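Sleep and Exam Stress in First-Year Students at Windley College
Project report, Psychology 210
Behrouz Shojaei

Introduction

This project looked at whether first-year students who keep a regular bedtime report less stress before exams than students who don't. Most earlier work I read for the course dealt with how long people sleep. I wanted to look at when they go to bed and how much that time moves from night to night.

My hypothesis was that students with a more regular bedtime would score lower on a stress questionnaire, even if they slept the same number of hours as everyone else.

Method

The survey link went out to 636 first-year students in December, before final exams. It had two parts. The first was a bedtime diary, filled in each morning for 12 days. The second was a stress questionnaire with 13 items, completed on the last day of the diary. Each item was rated from "never" to "very often."

Students living in Roman Hall and students living off campus got the same form. I left out anyone who missed more than 3 diary entries. I also left out night-shift workers, who were asked about their jobs on the first page.

The diary was set up in Trotero, the survey tool the department uses. It sent a reminder at 9 a.m. Several students wrote in the comments that they filled in two days at once when they forgot, so some of the bedtimes are probably guesses.

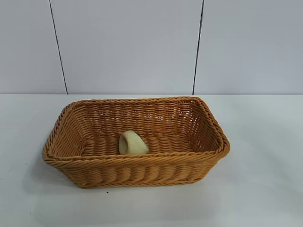
Why use bedtime and leave out wake-up time?

Wake-up time in this group is mostly set by the class schedule, so it says little about a student's own habits. Bedtime is more of a free choice, and it was easier for people to remember the next morning.

Results

Students with regular bedtimes had lower stress scores on average than students whose bedtimes moved a lot. The difference was small. It was still there when I compared only students who slept a similar number of hours.

Total hours of sleep had a weaker link to stress than I expected. A few students slept very little and reported almost no stress. Others slept long hours and scored near the top of the scale.

Roman Hall residents had less regular bedtimes than off-campus students, but their stress scores were close to the same. I can't explain this from the data I have.

Discussion

The results fit the hypothesis, but they don't show that a regular bedtime lowers stress. It could work the other way, with worried students lying awake or studying late. Both could also depend on something I didn't measure, such as course load or a part-time job.

All answers were self-reported. If I ran the study again, I would start the diary in the middle of the term and give the stress questionnaire twice, once early and once before exams. I would also ask about caffeine, which came up often in the comments.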